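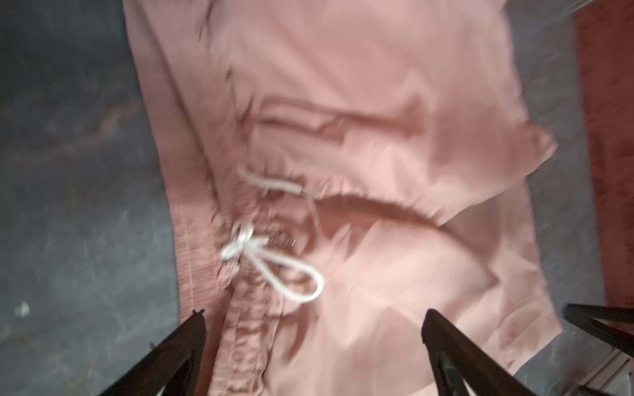
A pink garment with a pocket, laid on a dark grey surface.

Search this site Enter keyword Go

Clothing and Textile Collections: Changes for Residents
December 26, 2019
Reading time: 2 minutes

Residents of Barnton and Grakova are advised that the arrangements for collecting unwanted clothing and household textiles will change in the new year. The revised service was approved in November and replaces the separate rounds which have operated in the two districts until now.

Under the new arrangements, textiles will be collected from the kerbside on the same morning as paper and card. Each of the 1,956 households on the combined round will receive a supply of green sacks by post, together with a printed calendar. Sacks should be placed beside the paper bin by 7 am and tied at the neck. Loose items cannot be taken, and crews have been instructed to leave any sack containing general waste.

The following may be placed in the sacks: coats, jackets, trousers, shorts, dresses, shirts, knitwear, bed linen, towels and curtains. Shoes are accepted if they are tied together in pairs. Duvets, pillows, carpets and rugs are not accepted and should be taken to the Flalell Road recycling centre, where a separate container is provided next to the garden waste bay. Articles soiled with paint or oil should be put in the household bin.

Residents are asked to check all pockets before clothing is put out. Keys, bank cards and travel passes are handed in to the depot office every month, and it is seldom possible to trace their owners. Belts should be left on the garment and zips fastened.
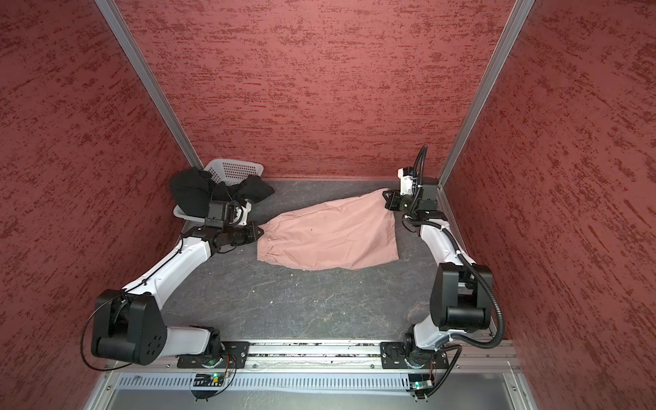
Pink shorts spread out in loose folds.

Clothing in fair condition is sorted by size and passed to the Sastry Hall exchange, which supplied school uniform and winter coats to 279 families during the past year. The exchange would be glad to receive children's waterproofs and plain dark trousers in particular. Garments which cannot be worn again are sent for shredding and used in padding and insulation.

The textile banks at Barnton Library and at the Grakova car park will be removed once the kerbside service has begun. Both have been damaged repeatedly, and bags left beside them have been the subject of up to 118 complaints in a single year. The bank at Flalell Road will remain.

Residents of flats with a shared bin store will not receive sacks by post. A communal textile bin will be delivered to each block, and managing agents have been informed of the dates.

Those who require help in bringing sacks to the kerb may apply for an assisted collection. Households already registered for assistance with other waste need not apply again. Forms are available at the library desk and at the Sastry Hall reception, and large print copies can be supplied on request.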